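Week 2: Where the Coffee Break Came From

Set reading: Saha, chapter 11. Bring it on Friday, ideally opened.

Early factory owners disliked tea and coffee for the obvious reason -- people stopped working to drink them. Then somebody noticed they worked faster afterwards, and the break became a kindness.

Key terms: piece rate, canteen, idle time (management's phrase).

Coffee at the counter and a cup of brown powder:

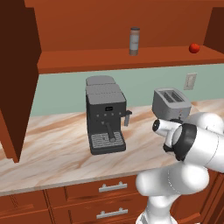
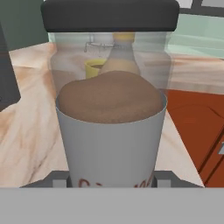 For the seminar, ask who paid for the break. At Dewan the hands made up the minutes at the end of the shift. At Plamico they were docked. Essay plans are 26 lines at most. I do count.

Related
Week 1: Clocks, Bells and Lateness
Week 3: The Works Canteen

Comments
Anoma Roy: Is the Dewan case in the exam?
Thaís Lopes: My nan worked at Plamico. Docked is right.
Sabina Akanda: Does the title count as a line?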